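Tray slips out of the gripper: how to find the fault and repair it

by Evangelia Rallis

In March we had a week in which the hand-held grippers dropped the fridge tray again and again. The task is simple: take the tray, bring it to the open refrigerator, put it inside, let go. With the left-hand tool it went well. With the other one the tray turned in the fingers and fell, mostly in the last moment before the shelf position. One tray broke at the corner, and a colleague got the edge on his foot, so please wear closed shoes when you repeat these tests.

I write down the steps in the order in which I would do them today. I did them in a worse order and lost an afternoon.

Before you start

Unplug the tool from the recorder. Do not put your fingers between the gripper fingers while the cable is connected, also when the tool looks switched off. You need a 4 mm hex key, a soft cloth, a little alcohol and a pencil.

Step 1. Read the log first

Open the last session in Lendel and look for the width curve. A healthy grip gives a flat line from closing until opening. Our bad session, number 2306, had a line which went slowly down and then jumped. The slow part means that the fingers are sliding on the tray. The jump is the fall. If your line is flat and the tray still falls, the problem is in how the person holds the tool, and you can go directly to step 4.

Step 2. Clean the fingers

Wipe both fingers with the cloth and alcohol and let them dry for 30 minutes. Do not use kitchen spray. It leaves a film, and for us this was half of the trouble.

Step 3. Check the finger screws

Close the gripper slowly and look from the side. The two fingers should meet along their whole length. If they meet only at the tips, loosen the screws by half a turn, press the fingers together flat, and tighten again. Make a pencil line over each screw head and the part beside it. After the next session you can see at once if a screw has moved.

Step 4. Repeat the movement at the fridge

Open the door fully before you take the tray. Hold the tray by the rim, tilt it a little and move it slowly towards the opening. The cable must hang free along the body, with no loop over the elbow. A cable that pulls will turn the wrist, and the wrist will turn the tray. 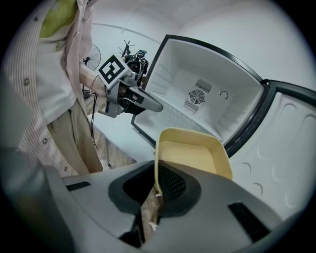 Can I simply squeeze harder when the tray begins to slide?

It is better to stop and put the tray down. More force bends the fingers outwards, so they touch the rim with a smaller surface and the tray turns even faster.

Step 5. Write the report

Orestis Kontogiannis keeps the fault list for all the tools. Send him the session number, the finger set and what you changed. Please change one thing at a time, otherwise he cannot compare. Our fault is in the list as 1966, with the Ustilent fingers, and it is closed. The old Darwish fingers had the same fault once, but there the screw thread was damaged and we had to replace the whole part.

If the tray still slips after all steps, put the tool in the red box and take another one. Do not continue the session with it.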